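Kiltum 创客互助 › 自动化与机械臂 › 已有回复

旧台式机自动拆件,夹爪插内存老是歪,求助

提问者:半桶焊锡
发布于 7/29/21

先说情况,人在 Dravusbridge 这边的共享工坊,自己搭的一套,机械臂是二手收的,控制软件用的 Gundeo,脚本自己写。目标很简单:内存、CPU、硬盘从料盘抓起来,放进机箱对应位置,再反过来拆回料盘。练手用,不赶产量。

拆基本没问题了。装不行。内存条尤其不行,抓起来看着是直的,到槽口上方就偏一点点,往下压就顶在槽边上,力一上来我就急停。到现在试了 200 次,进去的不到一半。

机箱是戴尔的旧工作站,侧板拆掉躺着放,CPU 座上下各一组四条的内存槽。腕部相机看下去是这个角度:

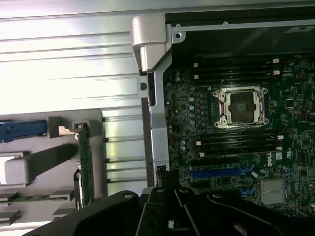 我已经试过的
1. 重新标定手眼,两遍,没啥变化
2. 下降速度调慢,慢到看着都困,还是歪
3. 夹持力从低到高都试了,力大了条子反而会转一下
4. 换过指尖垫片,原来的太滑,现在贴了一层薄硅胶,好一些但不稳定
5. 机箱底下垫了防滑垫,怀疑垫了以后反而有点晃??

预算有限,整套下来已经花了 2,695,不想再买力控传感器。有没有不花钱或者少花钱的办法。另外 CPU 那边我还没敢动,怕把触点压坏,有经验的也说说。

急,11月工坊有个开放日想拿这个出来演示,先谢了

——
回复者:Ladefoged老用户

先别动标定了,标定多半没问题。你说拆没问题装有问题,那就是抓取时候的姿态不一致。拆的时候槽帮你把条子扶正了,装的时候没人扶。

我自己那套也是这么过来的,说几个点:

料盘上的内存槽位太松的话,条子在里面能晃,每次抓到的角度都不一样。先把料盘那头的间隙收紧,拿纸片塞一下都行,别急着重新打印。塞完连抓 96 次,每次抓完停在同一个高度拍一张,叠起来看散不散。散的话问题就在抓,不散再去查放。这一步别省。

然后是下压。不要一次直着压到底。先斜一点点,让一头先碰到槽,再放平,再压。人手装内存其实也是这么干的,先对一端的缺口。脚本里多加两个路点的事。对缺口之前记得确认条子方向,反了怎么压都进不去,别问我怎么知道的。

还有卡扣。槽端那种白色小卡扣,装之前要先掰开,你脚本里有没有这一步?没有的话条子压下去会顶住。我猜你有一部分失败是这个,不是歪。

防滑垫撤了。软垫受力会下沉,你压的时候整个箱子跟着走。换成硬的挡块,在台面上顶死两个边就够,第三边用夹子。

夹持力大了会转,说明两个指尖没对正,一高一低或者一前一后。拿一块平的金属条夹住看透不透光就晓得了。

侧面那个相机是固定机位的话,建议用它看料盘和箱体的相对位置,腕部那个只管最后一小段。两个混着用容易打架。我那边同一类布局,料盘放机箱左边,臂从上面伸下去:
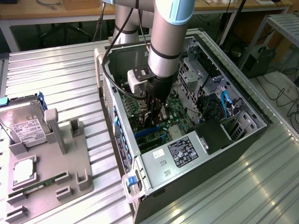
线缆也会把末端拽偏,怎么判断是不是线的问题?
把末端停在槽口正上方,关掉夹爪动作,手轻轻托一下线,看末端位置读数跳不跳。跳就是线在拽,上臂那段多留点余量,扎带别扎死,腕部那段单独固定一个点再走。

CPU 的事:LGA 座触点在主板那侧,压歪一次基本就废了。我的建议是先拿一块坏板子练,别拿好板。放下去的时候最后一段完全松开让它自己落,不要夹着往下送。落之前高度控制在刚好悬着,拉杆先打开,压框掀起来。吸盘比夹爪合适,一个手动的真空吸笔改一下就能用,便宜。

硬盘反而最简单,带托架的话顺着导轨推就行了,最后再补一下推到位。放最后做,攒点信心(

——
回复者:路过拧螺丝

楼上说的卡扣同意,十有八九。

补一条,条子别从中间抓,有的条子中间颗粒高低不平,夹着就是斜的。抓两头靠边的PCB光面,如果你夹爪开口够宽的话。不够宽就算了当我没说。

硅胶别贴厚,厚了会搓,一搓就转。

另外急停完了别直接续跑,回到料盘重新抓一次。我有一阵偷懒续跑,结果把槽口啃出毛边,后面怎么插都涩,数据全白采。

——
回复者:半桶焊锡(提问者)

卡扣……脚本里真没有。一直是我开工前手动掰开,拆完一轮以后它自己有时候会弹回去一半,我没注意。

防滑垫撤了,两块角铝顶住,晃是不晃了。先斜后平那个加了路点,今晚刚跑完一小轮,近 96 次,比之前强太多,失败的几次都是卡扣没开全。明天把掰卡扣写进去,用指尖侧面拨一下试试,不知道角度够不够。

料盘间隙塞了纸片,确实松。叠图还没做,做了再来贴。

吸笔的事问下,改的话接头怎么固定到法兰上,打印件强度够不够?有图纸的话求一份

——
回复者:Ladefoged老用户

打印件够,吸笔没多少力。壁厚别低于 5 毫米,填充调高,螺丝孔里埋铜螺母。图纸在旧电脑里,翻到了传到资料区,标题会带吸笔两个字,你自己搜一下。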